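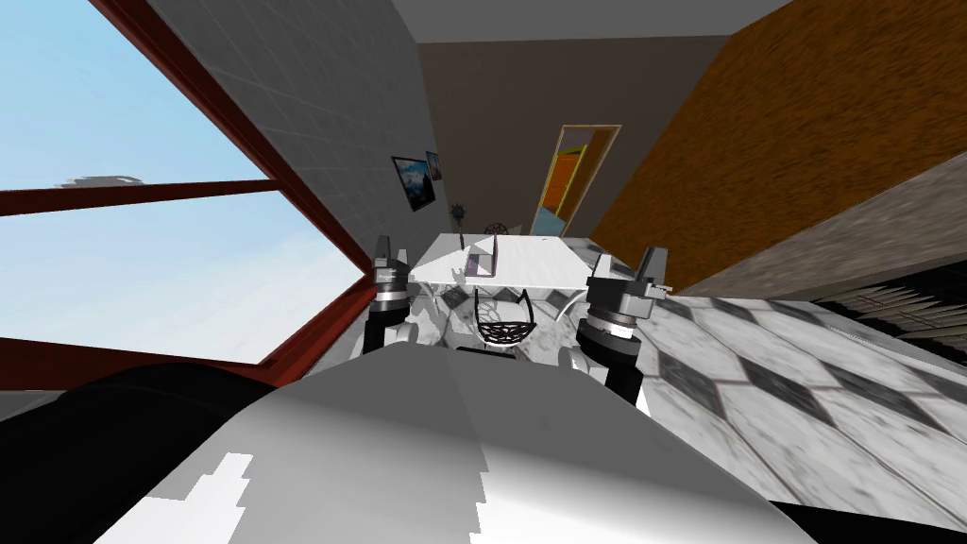
Both grippers up in front of the white table, simulated room. View from the robot's head end.

Teleop gallery: table tasks in simulation

Bukstead is our two-armed setup for teaching household tasks by remote control. An operator holds a controller in each hand and drives the arms through a task from start to finish. The joint positions, the gripper openings and the camera view are saved together, and the saved run is called a demonstration. A policy is then trained on a batch of them.

This page covers the table tasks, which we record in simulation before anything is tried on the real arms. Most of the operating was done by Danish Mohmand, who also wrote the notes that go with the runs. The rest was split among whoever was free on Tuesday, our regular recording day.

More on the room above

The room has a white table, wire chairs, a red-framed window, gray wall tile and a black-and-white checkered floor. We call it Tanoli. It was built for a navigation project and we took it over because the furniture was already in place. The small white-and-lavender object on the tabletop is the only loose item there. It sits close to the far edge, so an operator has to think about reach before closing a gripper on anything.

The view is tilted. Operators work from the same view the policy gets, and new people usually need an hour before left and right feel normal. Danish's advice is to watch the fingertips and the tabletop and leave the walls alone.

Each arm ends in a parallel gripper with two fingers. In our control scheme the trigger closes the fingers and releasing it opens them. There is no force feedback in the controllers. You judge contact by eye.

How a run goes

The operator starts with both arms raised and holds still for 2 seconds so the start of the file is clean. Then comes the approach, the grasp, a lift, and the placement. The arms go back up at the end. If the object tips over, the run is kept and tagged as a recovery, provided the operator gets it upright again. If it goes over the edge, the run is thrown out.

Slow is fine but stopping is a problem. Long pauses in the middle of a reach taught our first policy to pause too, and it would hang over the table until the time limit ran out. We now trim any still stretch after the opening hold.

The batch so far

Table tasks recorded: 2209 runs
Kept after review: all but 294
Control rate and camera settings are in the readme with the files.

Review is done by hand. One person plays the run back at double speed and marks it keep, recovery or drop. The dropped ones are mostly objects off the edge, plus a stretch in July when the left controller was drifting and we didn't catch it until the afternoon.

Software

Recording and playback run in Isness, our own tool. It writes one folder per run and will replay a saved run in a different room if the table height matches. The controller mounts came from Roltex and have held up well, apart from one strap.

Next

We want another 600 runs with the object started nearer the middle of the table, and a separate set where the object is handed from one gripper to the other. The handover is the harder one to operate. Both triggers have to overlap for a moment, and people tend to let go early with the hand they write with.

Pictures from the handover set will go on their own page.

Notes and pictures: Danish Mohmand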